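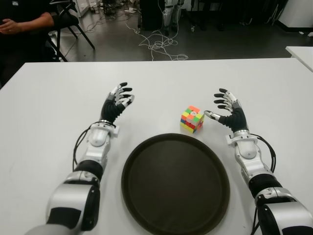 By the Jandutgate staff | Tuesday, December 8, 2020 | Filed under: Automation, Safety

Nevzat Uçar does not like the word "glitch." He has used it himself, he admits, in the first email he sent after the hand closed when it should have stayed open, and he regrets it.

"A glitch is when your TV guide shows the wrong channel," he says. "We had a hand that was told to stop and it squeezed. Call it a fault. Then people ask you what you did about it, and they should."

Uçar runs manipulation testing at Flesska, which builds two-armed setups for customers who want small objects picked up, turned over and put down again. The work looks harmless. There is a white table, a round tray, a Rubik's cube with its colors scrambled, and two arms with five-fingered hands that come in from either side. I have watched a lot of demos that use a cube, and I told him I'd stopped being impressed by them years ago. He didn't argue.

"The cube is cheap and it has flat sides. I don't care if it gets solved. I care how hard we are pressing on it."

In September, the answer was: much harder than anyone had asked for. During a routine run the right hand took hold of a test object, the operator hit the software stop, and the fingers kept tightening for 4 seconds before power was cut by hand. The object was a hollow plastic block. It cracked. No person was touching the equipment, and Uçar repeats this more than once, which I understand, though I'd rather have heard first about how close the operator's own hand had been.

"Close enough that I changed the rules that afternoon," he says when I ask. How close is that? "About 8 inches."

The company's first written account, which I have read, blamed "an unexpected grip state." I asked him what that was supposed to mean.

"It means we didn't know yet and somebody wanted a sentence." He laughs, a little. "I wanted a sentence. I wrote that one."

What they know now is less mysterious. The stop command froze the arm and left the fingers on their last instruction, and their last instruction was to close until the fingertip sensors reported contact. One of those sensors was reporting nothing. So the arm stood perfectly still, looking to everybody like a machine that had been stopped, while the hand at the end of it went on working.

I said that sounded like two faults. He said three, if you count the fact that the test plan never tried a stop in the middle of a grasp. "We tested stop when the hand was open. We tested stop when the hand was full. The half second in between, we skipped. I signed that plan."

The sensor problem should have been caught earlier still. The supplier, Brollton, rates the fingertip for 3,000 closing cycles between checks. Flesska was doing the checks, Uçar says, but it was doing them on a calendar, every other week, and September had been a busy month. By the time of the fault the hand was well past the number. Brollton's position, as he relays it, is that the manual was clear. His own is that a part that can fail silent ought not to depend on somebody reading page whatever of a manual.

I think both of them have a point and I don't find either very comforting. 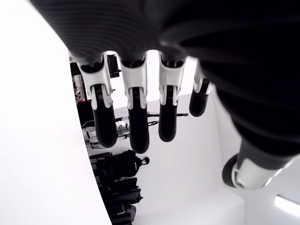 A fingertip that reports zero looks exactly like a fingertip that is touching nothing, and this is the part Uçar keeps returning to. The controller, a package called Geum, had no way to tell the difference and wasn't asked to. Nor would a person looking at the hand have had much luck. Each finger is a white jointed frame with a rounded black tip, and whatever is going on inside that tip stays inside it. "I can stare at those pads all day," he says. "A dead one and a good one are the same black pad." The new version of Geum wants to see a little noise from every sensor before it will let the hand close. Silence is treated as a failure. The stop now covers the fingers as well as the arm, and there is a separate switch that takes power away from the hand without going through software.

That last item bothers me, and I told him so. A cutoff that skips the software seems like the sort of thing you put in on the first day.

"Yes," he says.

He waits for another question, so I ask why it wasn't there.

"The arm had one. It came with the arm. The hand came from somewhere else, and when you bolt two things together you assume the safety of one reaches into the other. I have been doing this a long time and I assumed it."

Since the changes, Flesska has run 25 deliberate mid-grasp stops. The fingers held still in all of them. I pointed out that this isn't a very large number, given what went wrong in a test everybody thought was covered. Uçar agrees, and says the next set will be done with sensors unplugged on purpose, one at a time and then in pairs. He would not give me a date for it. He also would not say whether customers with the older setup have been told to stop using it, only that they "have been contacted," and when I asked to see what they'd been sent he said he would need to check.

The rule he made that afternoon is still in force. No one reaches in while the hand has power, even to straighten the object, even if the arm is parked. I asked whether people keep to it.

"When I'm in the room," he says.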